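Raltholm Neighbourhood News
May

FROM OUR MEMBERS
My first year of baking rye bread

When I came to Raltholm I brought two suitcases and a small piece of paper from my mother. On the paper was written how to make the rye bread from our home, but she wrote it the way a person writes for herself. It said "flour, enough" and "water, until good" and "in the oven until it sounds right." I kept this paper in my passport for a long time before I tried to use it.

The editor of this newsletter asked me at the spring supper to write something about the bread, after he ate four slices with butter. I said my English is for speaking and not for writing. He said it is fine, so please be patient with me.

I will start with the sour, because the bread starts with it. At home we call it with a word which means something like "the old one." You mix rye flour and water in a jar, you cover it, and you leave it in the kitchen. Each day you throw away half and give it new flour and new water. In the beginning it smells bad, like wet socks. I threw away my first one on the fourth day for this reason, and when I told my mother on the telephone she was quite angry with me. The bad smell is normal. After a week or so it changes and smells like apples and a little like vinegar, and then you are safe.

My second one I kept. It is still alive and it lives in the fridge most of the week. I take it out the evening before baking and feed it, and at six in the morning it is usually at the top of the jar. In winter it was slower. Our house is the kind where the wind comes under the back door, and in July I had to put the jar in a cold oven with only the little light on. That worked well until I forgot it was inside and heated the oven for a chicken. I had a spoonful drying on baking paper, as my mother had told me to do, and I could begin again from this.

The flour was a bigger problem. In the supermarket you can find rye flour, but it is in a small bag for a large price and it is very fine. For our bread you need the coarse one, with the whole grain in it. I asked in the bakery on the main street and the girl there was kind but did not know. Then Archie Galbraith heard me asking. Many of you know Archie from the hardware shop. He told me his cousin grows rye as a winter crop on the other side of the river, mostly for the cattle, and he would ask. The next week he stopped at our gate with a sack of grain so heavy that my husband and Archie had to carry it together.

So then I had grain and no mill. I tried the coffee grinder. Please do not do this. It became hot, it smelled of burning, and afterwards the coffee tasted of rye and the bread tasted of coffee. Now I use a hand mill which a lady from the library lent me, and it is slow work but I do it while I listen to the radio. If somebody has an electric one standing in the shed, I would be very happy to hear about it.

I will write the recipe as I make it now. I weighed everything and wrote it down properly so my daughter will not have the same trouble I had.

The evening before, mix two big spoons of the sour with 200 grams of rye flour and 200 grams of warm water. Cover it and leave it on the bench for 12 hours.

In the morning put back two spoons in the jar for next time. I have forgotten this once and it is a terrible feeling. To the rest add 506 grams of coarse rye flour, 12 grams of salt, a spoon of dark honey and a spoon of caraway seeds. Then add 430 grams of warm water. My neighbour laughs at my numbers, why 506 and why not 500, but this is what fits in my mother's blue cup when it is filled two times and made flat with a knife, and I don't want to change it.

Mix with a wooden spoon. You cannot knead it, it is like mud. If it looks like ordinary dough there is not enough water. Put it in a greased tin, make the top smooth with a wet hand, and wait until you see small holes coming on the surface. For me this is between two and three hours in summer and much longer in winter. Bake in a very hot oven for 15 minutes, then turn it down to 180 and bake for one hour more.

Then comes the most difficult part, which is to wait until the next day. I know everybody wants warm bread. But rye is sticky inside when it is fresh and it will ruin your knife. Wrap it in a cloth and leave it. On the second day it is good and on the third day it is the best.
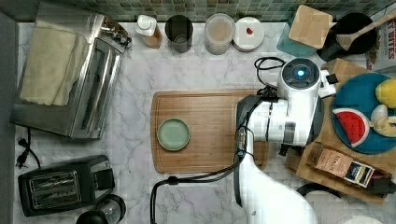 I was asked how to keep the bread. In the cloth, and the cloth in a bread box or a big pot with a lid. Never in plastic, because the crust becomes soft and after some days it can get mould. It stays good for a week. When it is older we slice it thin and toast it, and it is very good with egg or with the salty butter. The last hard end my mother put in soup with beetroot, and I do this also, although my children complain about the colour.

You can change many things. Sunflower seeds are good. I made one loaf with a grated carrot and it stayed soft for longer. With walnuts it was too expensive for how good it was. My husband wants raisins, but I think he wants a cake and should say so. If the flavour is too sour for you, feed the sour twice before baking and keep it a bit warmer. If your loaf has a big hole under the crust, it has waited too long before the oven, and you should put it in earlier next time. If the bottom is wet and heavy, it usually needed more baking, so do not be afraid of a dark colour.

Some people at the supper asked if they can use ordinary wheat flour. You can mix in a third and it will rise higher and be easier to slice. I don't say it is wrong. I only ask you not to tell my mother.

She is 81 now and she does not travel. At New Year I sent her a photograph of my loaf, cut in half, and waited the whole day for what she would say. She wrote back that the crumb was fine and that the tin was too small. I bought a bigger tin. In the one after that she found nothing wrong, or her glasses were in the other room.

If you would like a bit of the sour, I am glad to share it. It grows every week and I don't like to throw it out. Bring a clean jar with a lid that is not screwed tight, as it makes gas and I have already washed one ceiling. I leave the jars on the front step at the house with the green gate, beside the bus stop, in the morning before ten. There is a note with each one about how to feed it. If you go away on holiday it will sleep in your fridge for three weeks without any problem, only there will be some grey water on top. Pour it off or stir it in, both are fine.

Archie says his cousin can put aside more grain after the harvest if enough of us want it. Please write your name on the list in the hardware shop and also how many kilos. It must be cleaned and dried first, so it will not be before the end of summer. Bring your own bag.

And if you bake one, please come and tell me how it was, also if it failed. I would like to taste a loaf from someone else's oven, because I have been eating only my own for one year.

Next month in this place: growing garlic in heavy soil. Contributions for the June pages can be left in the box at the library desk.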